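The Slip Term

The report on Umstead ran to 8 pages and had one finding: the policy dropped chains. It folded towels, stacked cups and closed lids at rates no reviewer would dispute. Given a necklace, it closed the fingers, lifted, and carried nothing to the box.

The author of the report had 3000 recorded demonstrations and a deadline in November. She sorted the demonstrations by object mass. Failure rose as mass fell, which she had expected. She then sorted them by the interval between finger contact and lift. Below a certain interval the chain stayed on the table whatever its mass. She had not expected that and ran the sort again.

Demonstrators at the Nernwood site paused before lifting. Demonstrators at the Garel site did not. Neither group had been instructed either way. The pause was short, and the preprocessing script removed it as idle time. Roman, the trimming module, had been written for cups.
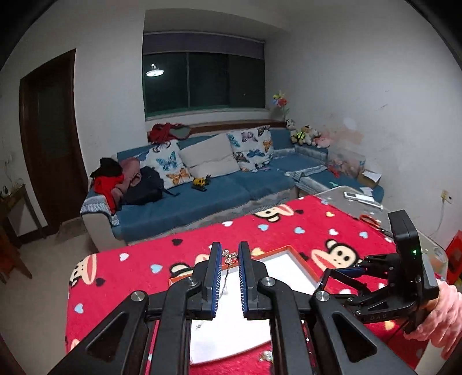
She turned the module off for small objects and retrained. Training took the night. She slept in the chair and woke when the fans slowed.

The test set held 125 grasps, all on jewelry, none seen in training. The new policy descended, closed, and stopped. On the monitor the fingers stayed where they were long enough that she reached for the reset key. Then the arm went up with the chain under it.

She logged the trial and started the next. By noon she had a table with two columns, trimmed and untrimmed, and the second column was better in every row except earrings. She noted the exception and left the cause open.

One item did not fit in the table. In episode 1331 the demonstrator had closed on a pendant, waited, opened the fingers, and closed again in the same place. Nothing in the force trace called for it. The retrained policy did the same thing on 8 of the test grasps, on different objects, in a different room.

She wrote a paragraph on it for the discussion section. The paragraph said that the behavior was learned, that it cost time, and that removing it had not been attempted. She read it through, deleted the last clause, and began a run to remove it.

The arm went down, closed, and waited.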